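Subject: Re: [clunska-list] Open day at the Mustel house, what to expect

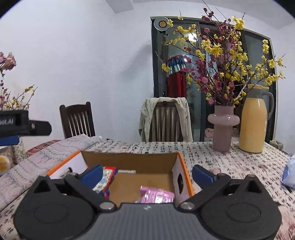 Do I need to sign up for a time slot to try the gripper?

There are no time slots. Come to the table, put your name on the sheet by the door, and wait for the person ahead of you to finish.

I'm putting that first because it was the question I got most often after my first message. The rest of this is a reply to Ikhsan, with the whole list copied, as several of you wrote to ask nearly the same things.

Ikhsan Wibisono wrote:

> Hi Anca,
>
> I went to the Rutherford visit last spring and liked it, but it was mostly
> a talk with slides and then ten minutes of looking at an arm through a
> safety fence. Before I bring my group over in October I'd like to know
> how much of this one is hands-on.
>
> Some specific things:
>
> What do visitors do, and for how long?
>
> Is there an arm running, or is it only the hand-held tool?
>
> My students have all seen the pick-and-place demo with colored blocks.
> Is it blocks again?
>
> Are they allowed to record their own runs and take them home? Two of them
> are writing a term paper on grasping and would like some data, even a
> small amount.
>
> Also, is there parking? The map you sent shows the street but not much
> else.
>
> Thanks,
> Ikhsan

Ikhsan, thanks for the list. I'll go in order.

What visitors do: they hold the gripper and work with things on a dining table. You squeeze to close the fingers and let go to open them. We give a short introduction in the hallway first, then people go in two at a time, one working and one watching. Most people want three or four tries and then they're happy to trade places. Anyone who wants longer can go to the back of the line as many times as they like. At the last open day one man went around six times and we had to ask him to let the line clear.

There is no arm running in the house. The Mustel arm is at the Clunska workshop and it is staying there, because moving it means a day of calibration at each end. What we do have is a laptop in the second room with recordings of the arm doing household tasks, good runs and bad ones both. I'd encourage your students to ask for the bad ones. There are more of them, and whoever is at the laptop will be glad to talk them through.

It isn't blocks. We set up in a real house because we wanted ordinary clutter, and the table is laid more or less as a family would leave it after a holiday visit. There's a printed tablecloth, a vase with flowering branches, a thermos jug, and an open cardboard box with a few things in it such as a packet of candy or snacks. The box is where most people slow down. The walls get in the way of the fingers when they open wide, and a soft packet lying flat near the front is harder to pick up than it looks. If you come in from straight above, the pads tend to push it down. People usually find their own way of doing it after a couple of attempts — tilting the wrist, or dragging the packet up against the side first. I would rather your group worked that out without being told, so please don't forward this paragraph to them.

Please also ask them to go easy around the flowers. The branches spread wide over the table and a sleeve will catch them. You can move the vase if you need the room, but put it back for the next person. Coats can go over the chairs.

On recordings: yes, they can take their own runs home, with two conditions. The first is that everyone who was in the room at the time has agreed to it. The form is one page and we have copies at the door. The second is that they bring their own drive. We ran out of spares last time. A run of a minute or so is not a big file, but the full set we keep for visitors is 279 runs and it won't fit on whatever old stick is at the bottom of somebody's backpack. If the two with the term paper want the full set, have them write to me before the visit and I'll have it copied in advance.

For the paper, I'd suggest they count failed grasps separately from grasps where the person changed their mind partway. We mixed those together for our first 705 runs and had to go back and sort them by hand. It took a good part of the winter.

Parking: there's room for two cars in front and none of it is ours, so please leave it for anyone who can't walk far. Everyone else should use the lot behind the swimming pool and walk up. It takes ten minutes and the last part is steep. The bus stops at the bottom of the hill. Don't follow the map on your phone to the door, it sends you to the lane behind the house and there is no gate on that side.

A few things others asked, while I'm at it.

Groups: we had some 70 people last year and the hallway couldn't hold them, so groups larger than eight should split up and come at different hours. Mornings are quieter. If you come after three in the afternoon, expect to wait.

Shoes: off at the door, please. Bring thick socks if you feel the cold, the floors are hard.

Children: welcome, and the gripper is light enough for most kids of nine or ten. Younger ones can use it with an adult's hand on the grip as well. Fingers stay away from the pivots while someone else is squeezing. They don't close hard, but they do pinch.

Left-handed visitors: the tool works in either hand. Tell whoever is at the table and they'll turn the setup so you aren't reaching across yourself.

Photos: fine in the room with the table. Please don't take any upstairs, people live there.

The Valeo notes that went around with my first message are out of date. They describe the old finger pads, and the page on cleaning is wrong for the ones we use now. Delete your copy and I'll send a new one when it's finished, probably the week after the visit.

Ikhsan, let me know how many are coming and whether you'd like the morning. If you do, be at the door by 9:30 and I'll do the introduction for your group myself.

Anca Ghiță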